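4.3 Clearing crumbs and dry spills from the table

This section applies to the Skasari table top in matt white. For wet spills and grease, see section 4.4.

You will need:
Table brush with a wooden back
Shallow bowl, kept for cleaning only
Soft cloth
Washing-up liquid

1. Remove plates, mats and cutlery from the table.

2. Set the bowl near the edge you are working towards, with the rim clear of the joint between the two leaves.

3. Hold the brush by its back with the bristles angled towards the bowl. Start at the far side and use short, overlapping strokes of 200 mm or less.

CAUTION: Do not press down. Grit dragged under load will mark the matt finish, and marks of this kind cannot be polished out.

4. Bring the sweepings together beside the bowl. Tilt the bowl until its rim meets the table top, then brush the sweepings in.

5. Tap the brush against the inside of the bowl to free anything caught in the bristles.

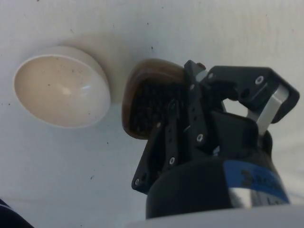
6. Inspect the surface from a low angle. Fine specks and smudges show best against side light – repeat steps 3 to 5 for specks. For smudges, mix 5 ml of washing-up liquid into 500 ml of lukewarm water, wring out the cloth well and wipe in one direction.

7. Empty the bowl, rinse it and dry it before putting it away.

Note: Do not soak the brush. Wipe the wooden back with a dry cloth and store it bristles down.

Replacement brushes are listed under part 41 in the Turunen spares list.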